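Arkmont开源抓取规划工具Oker 主攻软布料,控制延迟是重点

本站讯 做仓储软件的Arkmont周四放出了新一版Oker,一套给机械臂用的抓取规划和控制工具。代码、文档、部分训练数据一起公开。这次更新基本只干一件事:让机器人对付布料。衣服、毛巾、裤子,凡是一抓就变形的东西。

项目负责人Elaheh Tabrizi在线上说明会上讲得很直接。硬的物体,盒子瓶子,现成的规划器够用了,姿态估计出来,算一个抓取点,走过去,合爪。布料没有固定姿态可估。同一条裤子扔两次,两个样子。

Oker的做法是不再给整件衣物建模。感知模块先在图像里找局部结构:缝线、下摆、腰头、口袋边,然后给每处打一个可抓分数,再交给规划器去挑。规划器只往前看很短一段,执行到一半重新看图,重新算。团队管这个叫“边抓边改”。说白了就是把闭环拉紧。

控制端的改动更大一些。旧版每走一步都要等感知结果回来,机械臂一顿一顿的,布料被带动之后结果又过时了。新版把两条线拆开,底层控制以100赫兹跑,感知慢,但不堵它。新结果到了就平滑地混进去,没到就按上一条轨迹继续。写这部分的Nnamdi Isah说,难的地方在于新旧轨迹接缝处不能抖,他们前后换过5种插值写法,最后留下来的是最简单的那种。

数据方面。Arkmont没有全靠遥操作,用的是手持夹爪:人拿着夹爪直接干活,上面的相机记录画面,位姿事后解算。公开的这批一共328段,全部是衣物整理,以牛仔裤和厚外套为主。Tabrizi说挑牛仔是有意的,面料硬,褶子立得住,双线明显,适合先把缝线检测练出来。薄T恤和丝质的东西这一版效果还差,文档里也写了,不建议直接上线使用。

标注工具Inga同时更新。以前标一段要逐帧点,现在只标关键帧,中间由程序补,人再过一遍。负责标注流程的Dulce Ocampo说最费时间的其实是统一口径。什么算“边”,卷起来的裤脚算不算,翻出来的里子怎么标,几个人标出来几个样。后来写了一份8页的规范,附在仓库里,外部贡献者要先看完在提交。

试用方有Hemgate,一家做工服租赁和洗涤的公司。他们的自动化工程师Consuelo Ccori说,目前放在回收分拣之后的一个工位上试,任务很窄,把成团的裤子拎起来,送到展平台。别的先不碰。她给的反馈主要有两条,一是日志太散,出了错很难查是感知看错还是规划选错;二是重试逻辑太执着,抓空了还盯着同一个点去抓。

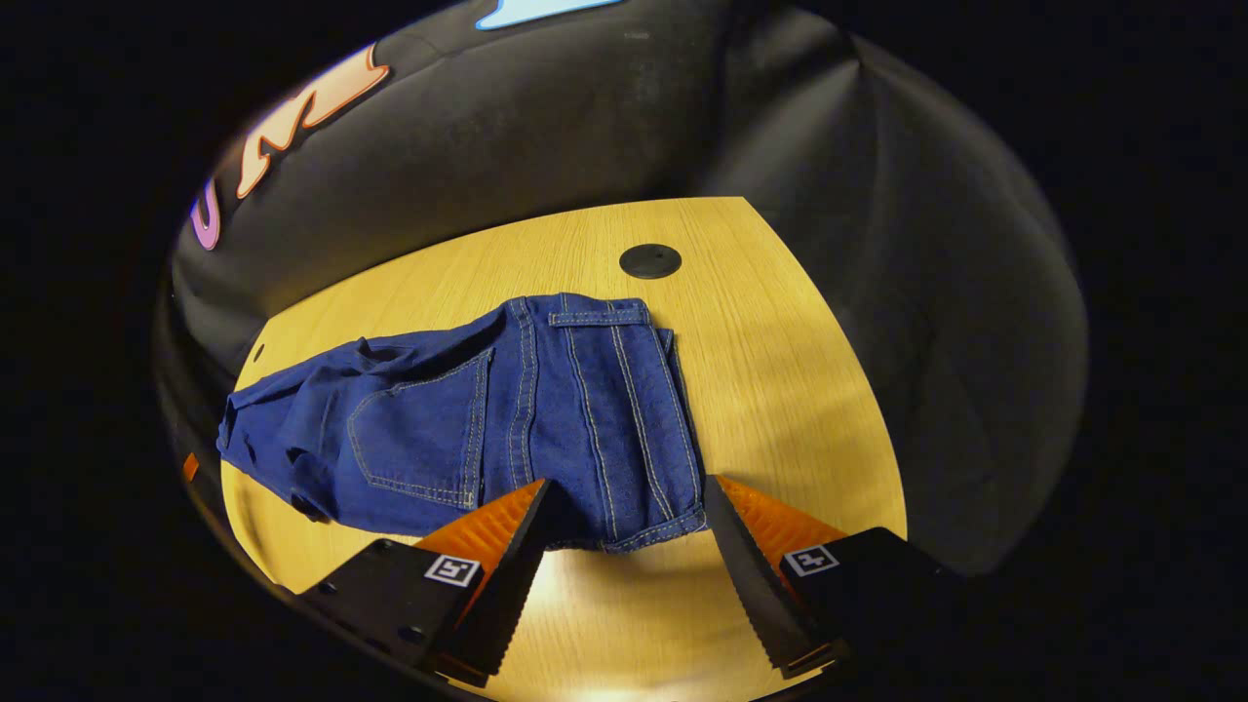 两条反馈,Arkmont这版都处理了。日志按一次抓取归到一起,候选点、分数、最终选择、夹爪开合全在一条时间线上,可以回放。重试加了惩罚项,同一区域失败过,分数往下压,逼规划器换地方。Ccori的团队已经拿到预览版,评价要等跑完一轮再说。

外部也有不同看法。做运动规划咨询的Madhu Singhal看过代码后认为,依赖缝线这类局部特征,碰上没有明车线的面料会比较吃亏,床单就是例子,整块中间什么都没有。他还提到,手持夹爪采的数据搬到真机上,手腕能到的角度机械臂不一定能到,规划器得多做一层可达性过滤。Isah回应说过滤已经有了,默认是关的,因为会拖慢搜索,下个小版本考虑默认打开。

安装这块,新版把依赖砍了不少,命令行和配置文件的格式有变动,旧配置不能直接用。仓库里带了转换脚本,但自定义过夹爪参数的用户得手工改,开合行程和指尖偏移两项的单位换了,从厘米改成毫米,不改的话夹爪会停在不对的位置。已经有人在讨论区踩到了。

仿真也能跑,只是布料仿真偏慢,团队建议只拿来查接口通不通,别拿来调参数。可抓分数的阈值最好在自己的相机和灯光下重新标定一遍,标定步骤写在文档第二章。

许可方面,代码可商用,数据仅限研究用途,两者许可证是分开的,下载的时侯注意看。

下一步计划,双臂。一只手拎,一只手找边,Tabrizi说内部已经在跑原型,不过两条臂共用一套感知结果时的调度还没理顺,谁先动谁等谁,现在是写死的规则。预计12月放出测试分支,只开放给现有试用方。薄面料的数据也会在那之前补一批,采集已经开始,数量没有透露。

说明会的录像和问答记录,Arkmont表示整理后会挂在项目页上。问题和补丁走代码仓库,邮件不再受理。

(2025年9月)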